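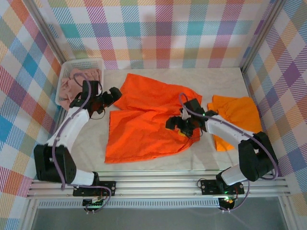
천을 집어 바구니에 넣는 정도라면 사람이 하는 편이 빠르고, 팔을 두 개나 달 이유도 모르겠다는 댓글이 중간 보고 게시물에 달렸다. 우리 조도 9월에 주제를 정할 때 같은 말을 했다. 반박할 자료는 아직 없다. 이 보고서는 그 의견이 어디까지 맞는지 따져 본 기록에 가깝다.

양팔 천 정리 장치 제작 및 시험 보고서
제출일: 2022년 10월 28일
작업 장소: 공유 공방 Trustari

1. 제작 개요

로봇 팔 두 대를 알루미늄 프로파일 앞쪽 레일에 고정하고 바닥판과 벽 세 면을 둘렀다. 팔의 링크는 흰색 플라스틱 부품이고 관절에는 서보를 썼다. 제어 프로그램은 조에서 직접 짰고 Bako라고 부른다. 처음 계획서에는 "가정에서 바로 쓸 수 있는 정리 로봇"이라고 적었는데, 지금 읽어 보면 과장이다. 정해진 칸막이 안에서, 우리가 고른 천 몇 장을 옮기는 장치라고 쓰는 게 맞다.

벽에 붙인 체크무늬 판은 끝까지 의견이 갈렸다. 배경이 복잡해도 천을 구분하는지 보자는 쪽과, 기본 동작도 안 되는데 조건부터 어렵게 만들지 말자는 쪽이 있었다. 결국 붙였지만 무늬 없는 벽과 비교한 시험은 하지 못했다. 따라서 배경에 강하다는 주장은 이 보고서에 넣지 않는다.

2. 집게

시중 집게의 매끈한 손가락은 얇은 천에서 자주 미끄러졌다. 그래서 격자 모양으로 홈이 파인 노란 손가락으로 바꾸었다. Fudar 게시판에서는 이런 모양이면 무엇이든 잡힌다고들 하는데, 우리 결과로는 그렇게 말하기 어렵다. 천 가장자리가 조금이라도 떠 있으면 잘 물고, 바닥에 납작하게 붙어 있으면 바닥만 긁는다.

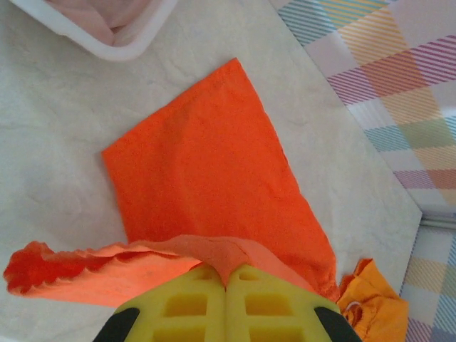 물었다고 해서 끝난 것도 아니다. 어느 지점을 잡았는지에 따라 다음 동작이 완전히 달라진다. 모서리 가까이를 잡으면 반대쪽 팔이 찾아갈 자리가 남지만, 변의 중간을 잡으면 나머지가 접히면서 모서리가 밑으로 숨는다. Bako는 이 두 경우를 구분하지 못한다. 집게가 닫힌 정도만 보고 성공으로 기록하기 때문에, 로그의 성공률을 그대로 믿으면 안 된다.

3. 시험 결과

사람이 조종해서 모은 시연은 473건이다. 자동 동작은 50회 시험했고, 천을 바구니 안에 완전히 넣은 것은 4회였다. 한 귀퉁이라도 밖에 걸치면 실패로 쳤다. 기준이 너무 엄하다는 말이 조 안에서도 나왔으나, 걸친 것을 성공으로 세기 시작하면 어디서 멈출지 정할 수 없다.

가장 흔한 실패는 두 팔이 서로를 기다리는 경우였다. 한쪽이 천을 당기는 동안 다른 쪽은 목표 위치가 계속 바뀌어 제자리에서 떨기만 했다. 끈이 달린 천은 더 나빴다.

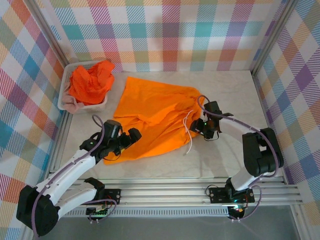

끈을 천의 가장자리로 잘못 인식하는 것인지, 아니면 조인 부분의 주름 때문인지는 아직 모른다. 끈을 떼고 다시 해 보면 알 수 있는 문제인데 일정에 밀려 못 했다. 다음 학기에 이어받는 조가 있다면 이 시험부터 하기를 권한다.

4. 검토

팔 두 대가 한 대보다 낫다는 근거는 얻지 못했다. 한 팔 시험을 같은 조건으로 하지 않았으니 못하다는 근거도 없다. 발표 때 쓴 "협동 작업"이라는 표현은 빼기로 했다. 두 프로그램이 같은 천을 향해 움직였을 뿐, 서로의 상태를 참고하는 부분은 Bako에 아직 없다.

조립과 배선은 비교적 만족스럽다. 다만 집게에서 나오는 보라색 케이블의 고리가 커서 관절이 크게 꺾일 때 신경이 쓰인다. 케이블 경로는 다시 잡아야 한다.

5. 남은 일

- 집은 위치를 구분하는 판정 추가
- 한 팔과 두 팔의 비교 시험
- 무늬 없는 벽에서 재시험
- 케이블 정리 후 레일 볼트 점검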